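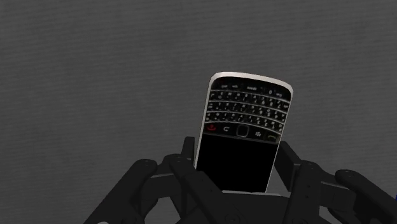

A BlackBerry-style handset, keys up and screen down, in the simulated hand at Kiveso. Render: Kiveso

Eight in the morning and Efua Amissah already has the glove on. Coffee in the other hand. She closes her fingers on nothing, and on the monitor a dark, many-fingered gripper closes on a phone.

"Too hard," she says. Opens. Tries again.

This is how you teach a robot to hold a telephone at Kiveso, a small company two floors above a tile showroom. You don't write it down for the machine. You do it yourself, over and over, with a glove that tracks your knuckles, and the software keeps the tries that went well. Later a program studies the pile and has a go on its own.

Amissah did 112 tries last Friday. Her record, and her wrist let her know about it.

The job comes from Drodach, which takes in old handsets and sorts them for repair or scrap. Real people do that now, standing up, all day. Drodach wants a machine that can pick up a phone, turn it over, look at both sides and set it down without cracking anything. Simple if you have hands. Less so if your hand is a set of linkages and rods and you can't feel a thing.

Why old phones? The shape, mostly. A flat slab of glass is one problem. A handset with a keyboard is another - little bowed rows of keys, thin silver strips running between them, a rounded silver rim. Press a finger across the keys and the grip can rock. So the operators are told to come in at the sides and leave the keyboard alone. Holding it upside down, screen end in the palm, keeps the fingers well away from the letters. It also buries the bottom of the screen, so a second grip is needed to check the glass. Nothing's free.

All of it happens in simulation first. Gray backdrop, no clutter, no broken phones to pay for. If Amissah drops one, she hits a pedal and it's back. The real arm, which the staff call Agyeman after a football coach somebody liked, sits in the next room and gets its turn in the afternoons.

Tomás Marinho runs those afternoons. He came over from crane work in March and he's impatient with the glove. Prefers the other way, where you grab the robot's own wrist and push it through the move. "You feel where it's stiff," he says. "In there you're guessing." He points at the monitor, not kindly.

They argue about this a lot. Amissah says she can get through up to 100 good tries in a day without getting up, and he can't come close. Marinho says his are worth more. The company's learning software, Clirine, takes both kinds and doesn't seem to care, though the two of them check its results each week like people checking a lottery ticket.

What does it get wrong? The tilt, says Amissah. A phone leaning a bit in the grip can be fine. Or it can be a second from the floor. She knows which is which by looking, and has trouble explaining how. Tried to write a rule for it once and gave up after lunch. So the lean goes into the examples, plenty of it, held and dropped both, and the program has to work it out form there.

By noon she has swapped gloves. The first one's thumb sensor drifts when it warms up, and you end up with a thumb that thinks it's somewhere else. There are 3 gloves on the hook and one of them is good. Everyone knows which.

Marinho leans in the doorway, wants to know if she's finished with the settings from this morning. She isn't. He waits anyway, watching the hand close.

"Softer," he says.

She's already opening it to go again.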